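Overhead view drifting on the kitchen cell -- re-level the table or re-teach?
Forum: Cell Setup and Maintenance
13 replies

hquezada_cell
Okay, I need opinions before I spend another Saturday on this. I look after the toy kitchen cell at Dondine (single arm, white table, toaster oven on the right side, play food and dishes, overhead view looking straight down). It ran fine all winter. In March we swapped the wrist cable, and ever since then the arm lands a little short on anything near the back of the table. Front half is good. Back half, it closes on the near lip of a plate and gets nothing.

I've re-homed it twice and swapped fingertips, no change. My plan is to redo the whole hand-eye calibration, all 28 poses. Anybody have a reason I shouldn't?

p_bajpai
Yeah, I've got a reason. Short at the back and good at the front sounds like table tilt to me, or a plane fit that's off. If the arm itself was wrong I'd expect it to be wrong up front too. Did anybody lean on the table during the cable swap? I lost a week to that once. A full calibration will just soak up the tilt and hide it from you until somebody bumps the table back.

Post a top view with your normal stuff on the table.

hquezada_cell
Somebody (me) had both elbows on it for most of an afternoon, so... maybe. Top view with the usual layout: 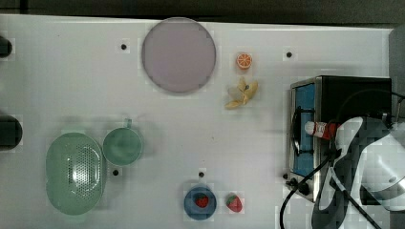

Reply 4
ulises_e
First thing I'd look at is the back edge. To me it slopes down a hair going left to right. Could be the table, could be your overhead mount twisted a bit, and you can't tell which from one view. Put a level on the table, then put it on the mount. Takes two minutes.

Second thing, your purple plate hangs past the back edge of the table. If that's one of the objects you're missing, I wouldn't use it as a test at all. Your height estimate around that rim is going to pull in whatever is behind the table. Move it forward a hand's width and try again before you touch anything else.

Reply 5
hongmei_x
I disagree with Pankaj a little. Sure, check the tilt, but look at the cabling. The fat black one swings down across the front of the oven, right by the knobs. I'd want to see what it does with the arm stretched out toward the back left. If the new cable is stiffer or a touch shorter than the old one, it can tug on the wrist at full reach, and that would give you exactly "good in front, short in back." We had the same complaint on our Zornus cell and the fix was more slack and one clip moved. I never touched the calibration.

Also I'd keep that loop away from the knobs and the door handle on general principle. Sooner or later it's going to snag.

Reply 6
p_bajpai
Fair, I'd forgotten about the cable swap by the time I got to the end of his post, lol. But cable drag should show up as a following error at the joint. Horacio, what does the log say on a long reach?

Reply 7
hquezada_cell
Just pulled it. Fault 617 shows up as a warning (not a stop) on the wrist joint, over 145 times this month! I had warnings filtered out of the view. I feel great about that.

Reply 8
hongmei_x
There's your cable :)

Reply 9
hipolito_b
Not so fast, everybody. Our cell at Drikerton throws 617 all day with a perfectly loose cable, because the warning limit ships set way too tight. Unclip the cable at the wrist, let it hang with plenty of slack, run the same reach slowly with your hand near the stop, and compare. If the count doesn't change, the cable is off the hook.

And wipe the table while you're at it. There's a little dark speck out in the bare middle, and on a white top our object finder used to go after that kind of thing.

Reply 10
ulises_e
Seconding the wipe. Might want to mask those black round spots too if you haven't yet. There's one right by the blue bowl.

Reply 11
hquezada_cell
Spots are masked, have been since we set the cell up. The speck is new to me. Wiping it now.

Reply 12
hquezada_cell
Okay, back. Level says the table is low on the right, not by much, and I shimmed it. That helped a bit. Then I gave the cable a lot more slack and ran the long reach again. The 617 warnings dropped to almost none, and it picked the plate cleanly from a spot farther forward. So Hongmei gets most of this one and Pankaj gets some.

I still have to find a better path for the cable. Right now it's held with tape and I don't love it. Anybody used the Urrutia swivel clips on a wrist this size?

Reply 13
p_bajpai
I'll take "some." Please still run a short check calibration now that you've shimmed it -- five or six poses, you don't need the whole set.

Reply 14
hongmei_x
Used them, they're fine. Get the wide ones, the narrow ones creep along the cable after a few weeks. Leave enough loop that you can turn the wrist all the way both directions by hand and feel no pull, then mark the cable with a paint pen where it goes into the clip so you can see if it moves.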